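Clundus plush with plate and mug (Wouters), a review after four months

I bought this set in December for my daughter, who was then two and a half. It consists of a pink plush animal named Clundus, a lavender plate and a light blue mug. The article number is 1593, in case you search for it in the shop of Wouters, where the search function is quite poor. I waited with this review until the set had been used every day for a good while.

First the delivery. All three parts came in one carton with a lot of paper and no damage. The toy was a little flat at the head and needed one night to get its shape again. There was also a leaflet in four languages, of which I can read two, and they did not say the same about washing.

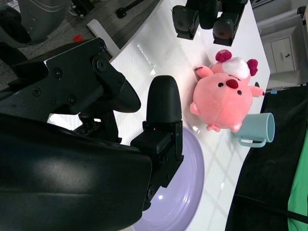 The plush toy

It is a soft pink animal with a large round head, small black eyes and a fluffy white belly. My daughter says it is a bear. My colleague Parisa Vahidi, who has bought the same set for her son, is convinced of something else, and the leaflet says only "friend". For a child this makes no difference.

The head is heavy in comparison with the body, so Clundus does not sit without support. He falls on his back, or on his side. On the sofa I put a cushion behind him. At the table we have given up and he lies down for dinner. I would have liked a little more weight in the bottom part.

The fur is pleasant to touch and until now it has lost almost nothing. We have washed him five times at 30 degrees, in a pillowcase. The pink stayed the same. The white belly was somewhat less fluffy after the third wash, but I brushed it with an old baby brush and it became better. Drying takes long, two nights on the radiator in our flat.
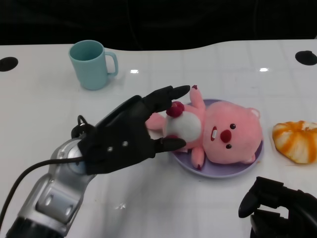 The little arms and legs are firmly sewn, and I say this as the mother of a child who carries everything by one arm. One seam under the left leg has opened for the length of a fingernail. I closed it with three stitches.

The plate

The rim is low. For bread, cut fruit or a pancake it is fine, for peas it is not. My daughter pushes the food against the rim with her spoon and then it goes over. I like the colour very much, a pale purple, and tomato sauce did not leave a stain. Under the plate there is no rubber, so on a smooth table it moves when the child moves.

The mug

Plastic, with one handle, and it holds 257 ml when filled to the top, which I measured on the kitchen scale. This is much for a small child. We fill it to the half.

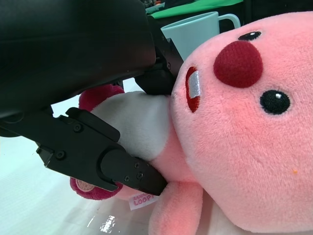
The handle is big enough that I can also put two fingers through it, and for her whole hand there is plenty of room. We had before a mug from Hollis, where the handle was too narrow and she always took it by the edge instead. When the Wouters mug falls on the kitchen floor it makes a terrible noise, but it has no crack.

I give four stars from five. One star is missing because of the low rim and the unclear leaflet. If your child still eats many things with a spoon, buy a deeper bowl for this purpose. The toy is sold also alone, and then I would take that one.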